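Skenness road safety board > Campaigns > Phone pledge results

tarnside
Student phone pledge closed in August 2019 with 2,192 signatures. Target was 2,000. Kasun Siddiqui's summary is on the Skukon site.

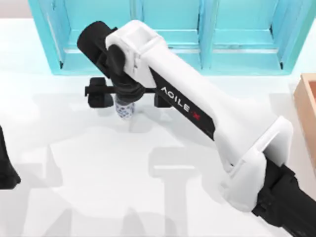 Signatures only show reach. Has anyone got roadside observation figures from before and after?

dl_verge
One survey, Drerkura roundabout, 700 drivers, before launch. No repeat yet.

tarnside
Then there is no result to report.

pellow7
Disagree. 213 signers also asked for the phone-blocking app. A request is a behaviour.

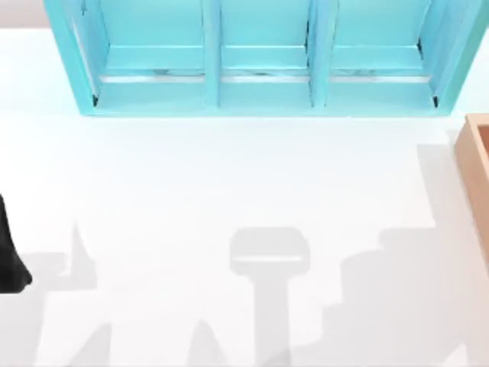

It is weak evidence but it should be in the summary.

dl_verge
Asking for an app is not using it. Repeat the survey in December, same junction, same hours.

pellow7
December light is poor after four. Use the morning slot only.

dl_verge
Agreed on mornings. Kaewkla road has better sight lines if the roundabout is coned off.

tarnside
Different site, different baseline. Keep the roundabout.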